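Speaker notes — Sorting toys and how we buy them
Parent and staff evening, 31/05/2021
Speaker: Verena Widmer

Slide 1. Title

Welcome people in. Say where the toilets are. Konrad Wyss has the sign-up sheet for the toy library and will pass it along the rows during the talk, so nobody has to stay behind for it.

I run the toy shelves for the under-threes. I have 35 minutes and I want to leave time for questions at the end. If the projector drops out again, keep talking, the talk works without it.

Slide 2. What a shape sorter is

Most people in the room have owned one. A box or a ball with holes in it, and a set of blocks that go through the holes. Children usually start with the round one. A cylinder seen from the end has no wrong way round, so there is only one thing to get right: find the circle. A square has four ways to fit. A triangle with equal sides has three. A heart has one, if the front and back of the block are the same, or two if you count flipping it over.

Go slowly here. At the January evening I rushed this part and had to come back to it.

Slide 3. The order children manage them

This is from our own room and from talking to other rooms. It is not research. Circle first, then square, then triangle. Hexagon and star come later, and the heart is often last. Children differ a lot and I don't want anyone going home worried.

Mention the hexagon. It looks close enough to a circle that a child will push it at the round hole for a long time. Let them. They find out by themselves, and if you point to the right hole they mostly watch your finger.

Slide 4. Blocks without the box

Main point of the first half. We put the box away for a good part of the week and leave only the blocks out, on a plain board or on the floor. Without the holes the children do other things with them. They stand them up, push them along, put them in a heap and take one away from the heap.

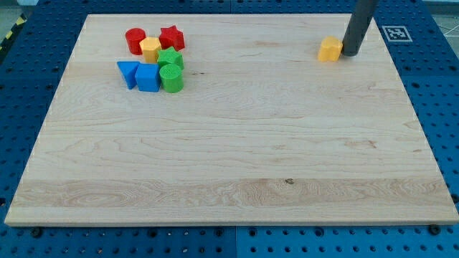
A plain surface helps. We used to have a play mat with roads and animals printed on it, and small blocks got lost against the print. Wood or a single-color cloth is better. It doesn't need to be large, but it should be flat enough that a cylinder stays standing.

Slide 5. Color and shape

Parents ask which comes first. In our room, children group by color well before they group by shape. If a set has a red star and a green star, put the two stars next to each other and name them both. Star, star. Then leave it. A set where every shape has its own color is less useful for this, as the child can match on color alone and never look at the outline.

Two reds that are different shapes do the same job from the other side. Same color, different corners. Let the child hold both.

Slide 6. What we buy

Domnica Costache keeps the purchase list and can give you a copy. In short: the blocks must be too big to swallow, the edges must be smooth, and we must be able to wash them. Plastic goes in a mesh bag in the dishwasher. Wooden blocks get a damp cloth and are dried the same day.

We have 400 for the year for all toys, so sorters compete with everything else. Secondhand is fine. Check for cracks along the seams, and count the pieces against the picture on the box before you pay — a sorter with no triangle is still a good set of blocks, but the price should be lower.

Slide 7. Storage

One set per bag, bag closed, label on the outside. Nnamdi Okafor sewed our bags and they have lasted well. Stray blocks go in the tray by the door. On Friday someone goes through the tray.

Slide 8. At home

You don't need to buy anything. Jar lids, a shoebox with a slot cut in it, clean yogurt cups. Stay in the room while they play with small lids.

Questions. If the one about noise comes up, hand over to Vinzenz Lehner, who has the felt-lined box with him. Stop at 2 minutes to the hour so we can stack the chairs.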